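The spare bed, the sheets and the shelf that isn't a shelf

2024-12-17

I said in April that I would write up the small bedroom once it was finished. It isn't finished, but my cousin Miroslava is coming to stay and the bed has to be made either way, so I may as well write about it now.

The room is small and the bed is big. We knew that when we bought it. The other choice was a narrower bed from the same store, and everyone who tried it said their feet hung over. Desmond Lyons, who used to sell mattresses in Dutham, told me to buy the widest one that left room to open the door. I measured it and there was enough.

The frame and headboard came to 1,550 with delivery. The headboard is tall and covered in dark gray fabric, with rounded corners. I wanted wood, but I'm used to the fabric one now and it's more comfortable for reading. It does collect lint. I go over it with the brush attachment on the vacuum and that takes most of it off. A damp sponge left a mark that took a week to fade, so I don't do that anymore.

Sheets have been the real trouble. The first fitted sheet I bought was too shallow. It went on fine and then came off one corner during the night, every night, and whoever slept there woke up on bare mattress. I tried elastic straps underneath. They helped for one wash and then the clips started slipping. I gave those to Obinna for his camping gear.

The sheet I use now is a beige khaki color, from Van Dusen, in the deep pocket size. It stays on. It wrinkles badly, and I've stopped minding. If I pull it straight out of the dryer and put it on the bed warm, most of the wrinkles go. If it sits in the basket until evening, they stay until the next wash. I don't iron sheets.

The way I put it on is to do the two corners at the headboard end first, because that end is hard to reach once the rest is tight. Then the opposite corners, and then I go around and push the edge under with my hand flat. The corner nearest the door is always the worst one. I lift the mattress with my knee and pull with both hands. It takes a few minutes.

For the top there's a blue sheet. I bought it separately and it doesn't match anything, but it's soft and it has been washed so many times that it dries fast. In warm weather that is all a guest needs. In December I add the wool blanket from the hall closet and a quilt if they ask for one. Miroslava always asks for one.

Then the nightstand. It's a floating one, dark gray, fixed to the wall in the corner, with no legs. I picked it so I could get the vacuum underneath, and that part has worked out well. Abilio Montes put it up for me in an afternoon. He found the studs, drilled, checked the level twice and wouldn't take any money, so I made him dinner.

What hasn't worked out is the top of it. A flat surface in a room that isn't used every day fills up. Clothes go there when they're folded and I don't feel like walking them down the hall. Cups go there. Paper goes there. I clear it off, and in a few days it looks the same again. 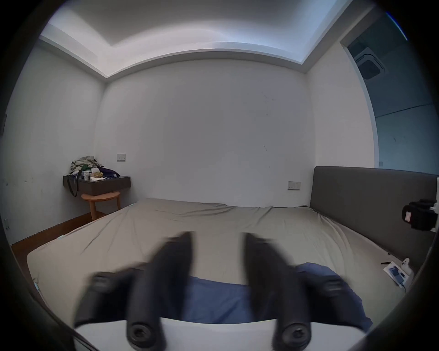 Hường Lại

There was a pile of folded clothes on it, olive and some pale things, along with a small white cup and a crumpled piece of brown paper. The clothes belong in the hall dresser, which is full of summer shirts I should have put in the storage bin two months ago. So the job of clearing one nightstand is going to start with a dresser. I'll do that tomorrow morning.

The blue sheet needs shaking out and folding back down properly. I also need to sort out where cords go in this room. The outlet is low on the side wall, and anything with a cable ends up lying across the mattress. Oren suggested an extension strip screwed to the wall beside the headboard. I'd rather not put more holes in the wall, so I'm going to try one of those adhesive cable holders first and see if it sticks to the paint.

Still to do before she gets here: wash both pillow protectors, find the second pillow, put a new bulb in the lamp, empty the bottom drawer of the dresser so she has somewhere to put her things. The curtain is also an inch too short. I've known that since I hung it and it will have to wait until after the holidays.

If anyone has found a deep pocket sheet in a darker color that holds up in the wash, let me know which one. I'd like a second set so I'm not waiting on the dryer every time somebody stays.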